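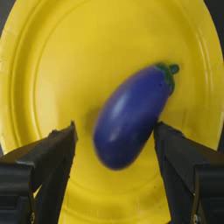 The eggplant, on the yellow plate.

PLAY FOOD: WHAT WE KEPT, WHAT WE TOSSED, WHAT WE STILL NEED

Quick one this month, I have the August calendar to get out too and the printer is doing its thing again.

So the play kitchen boxes. All of them came down off the high shelf at Dalldale and got sorted, finally. Gemechu Endale did the lifting and I did the deciding, which he says is the wrong way round. Took from after lunch until almost 5 p.m. with a break for real food.

For newer families: the toy library started with one box of plastic groceries and a stove with no knobs. We now have 40 sets out on loan in a normal week and the kitchen ones go first, always. Trucks second. Puzzles a sad third, please borrow a puzzle.

What got tossed. Anything cracked. Anything with the paint coming up in flakes. The foam bread (teeth marks, all of it, every slice). A bunch of grapes that had been glued once already and came apart in my hand. The velcro fruit where the velcro has gone bald, so you "cut" the orange and it falls open before the knife gets there. Kids hate that. I kept two oranges back in case someone handy wants to try new velcro, they are in the blue tub by the sink.

What stayed. Most of the vegetables, to my surprise. The hard plastic ones hold up so much better than the soft ones. Corn, carrots, the big tomato, the eggplant, a pepper that lost its stem but is otherwise fine. The eggplant gets asked for by name by several three year olds and I'm not going to be the person who has to tell them it's gone.

Plates. We had way too many and hardly any matched, so I stopped trying. Each kitchen bag now goes out with a couple of plates in different colors. Please send back whatever plates you were sent home with, not just any plates. Last month we got back a real saucer. It's on my desk, come get it.

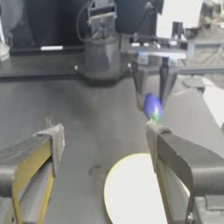
Photo: Cirilo Ibarra / Dalldale Toy Library

The pale plates are staying in the kitchen bags, the yellow ones too. Little ones who are just learning to put things on and take things off do better with a plain plate they can see the food against. Dark purple on white, easy. Green beans on the green plate, not so easy, there was some frustration at the drop-in table and I don't blame her.

A game that's been going well at drop in, if you want it for home. One plate each, food in a pile in the middle. You're the customer, the kid is the cook. Ask for one thing at a time. "May I have an eggplant please." They bring it, you eat it loudly, you send the plate back. That is the whole game. It can go on for a very long time. Older kids like to write the order down on a pad or get it wrong on purpose. With the smallest ones skip the ordering and just trade, one for you one for me.

Also good: name a color, find a food. Also good: what goes in the soup. My own kids put everything in the soup including a shoe.

WASHING

Still the question I get most. Warm water, dish soap, a soft brush, rinse, then let it air dry on a towel overnight. No dishwasher for ours, we lost a whole set of cups that way and they came back shaped like ears. No bleach on the colored pieces. Wooden pieces get a damp cloth and that's it, don't soak them.
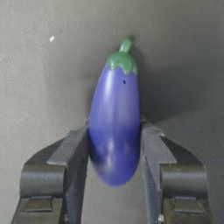
Hollow pieces need a bit more attention and I should of put this in the spring issue. Plenty of molded vegetables have a little hole somewhere, and that's where the bath water gets in and then sits there. On the eggplant it's just under the green cap, tiny, a black dot, easy to miss if you're in a hurry. So hold the piece with the hole down and give it a squeeze or a good shake before it goes on the towel. If gray bits come out, put it in the "ask" basket and don't send it home with anybody. Same goes for anything that squirts. And please, no kitchen sets in the tub, we have bath toys, they are in the mesh bags, borrow those!!

WHAT WE NEED

Small cloth drawstring bags, any pattern. A kid size apron or two. Plastic cups that nest. Play money, the paper kind, ours has been through the wash. If you have Lerkau pans at home that your kids have outgrown we'd love them, the handles stay on. Not the Janov ones, sorry, the lids never fit and we've got a drawer full of lids.

No more stuffed animals for now. I mean it this time.

The cash jar at the spring swap covered new labels and the second shelf unit, thank you. Purves hall is letting us keep the shelves against the back wall so long as the fire door stays clear. If you're returning a big item please dont lean it there, walk it over to the counter.

BORROWING

Kitchen bags are 2 weeks, renew once if there's no wait list. Count the pieces against the card before you leave, count again before you bring it back. Missing a piece? Write it on the card, no fine, we only want to know so the next family isn't hunting under their couch for it. Lost pieces do turn up. A carrot came back after a whole winter in someone's snow boot.

Questions about a bag, text the library phone or catch Gemechu at the counter in the mornings. New bags go out as soon as the labels are dry.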